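Grotis Episode Guide Dataset
README and data card

Maintained by the Grenthorpe Television Archive
Dataset lead: Hadiza Usman
Records and corrections: Evelien Claeys
Last revised: Tuesday, January 21, 2020

Summary

Grotis is a structured guide to Waaka, the half-hour situation comedy set in a family restaurant of the same name. It records the cast, the principal sets and the changes of fictional ownership that took place over the life of the programme. The series ran for four seasons, and every broadcast episode has an entry. The dataset is intended for researchers, programme historians and members of the public who wish to settle questions of continuity.

Contents

The release consists of four plain text tables.

episodes.txt - one row per episode, with season, running order, title and credited writer.
characters.txt - one row per named character, with first and last appearance.
sets.txt - one row per standing set, with the episodes in which it is used.
ownership.txt - one row per change in who runs the restaurant, as stated in dialogue.

All tables share the field episode_id. Text is encoded as UTF-8 and fields are separated by tabs.

Sources

Entries were prepared from the archive's viewing copies and checked against the production scripts deposited by Gaklow, the company that made the series. Where the script and the broadcast episode differ, the broadcast episode is followed and the script reading is given in the notes field. Seven episodes survive only in a shortened repeat version. These are marked "short" in the status field, and scenes known only from the script are not counted as appearances.
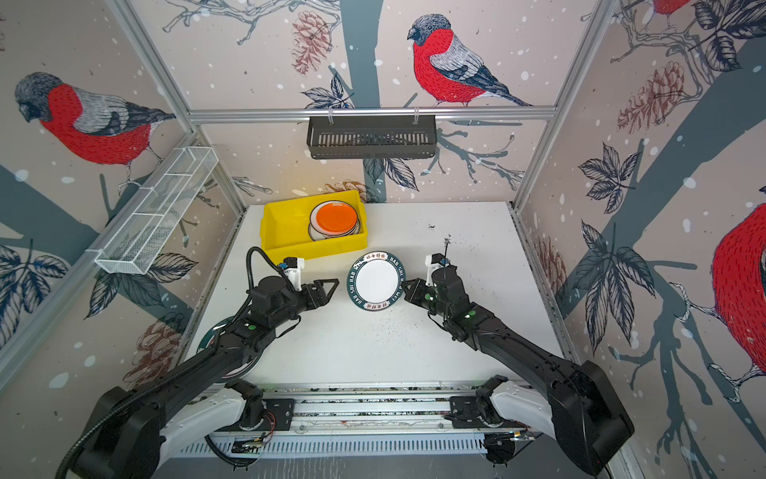 Ownership of the restaurant

Most enquiries received by the archive concern the owner of the restaurant. Viewers who came to the series through the later repeats often name Mr Pell as the founder. The dialogue does not support this. Mrs Orrin is the owner in the first episode and remains so until the end of the second season, when she announces her retirement. Mr Pell takes over in the opening episode of the third season and refers to the purchase on several later occasions.

One line in the final season suggests that Mr Pell had worked in the kitchen before the series began. The line is recorded, but it is flagged as inconsistent with his introduction as a stranger to the town.

Known limitations

Background performers are included only where a name is spoken or credited. The sets table treats the dining room as a single set, although it was rebuilt between the second and third seasons and the counter was moved to the opposite wall. Dates of first broadcast are those of the original network - regional variations have not been collected.

Characters who are mentioned but never seen are listed with the value "unseen". Users preparing cast totals should remove these rows first.

Use and citation

The tables may be copied and adapted for study, teaching and other non-commercial purposes. Please cite the work as "Grotis Episode Guide Dataset, Grenthorpe Television Archive" and give the revision date shown at the head of this file. Scripts and recordings are not part of the release, and requests to reproduce them should be addressed to the rights holder.

Corrections

Corrections are welcome and should be sent in writing to Evelien Claeys at the archive. Please quote the episode_id, the table concerned and the line of dialogue or credit on which the correction rests. Accepted changes are included in the next revision, which is planned for May.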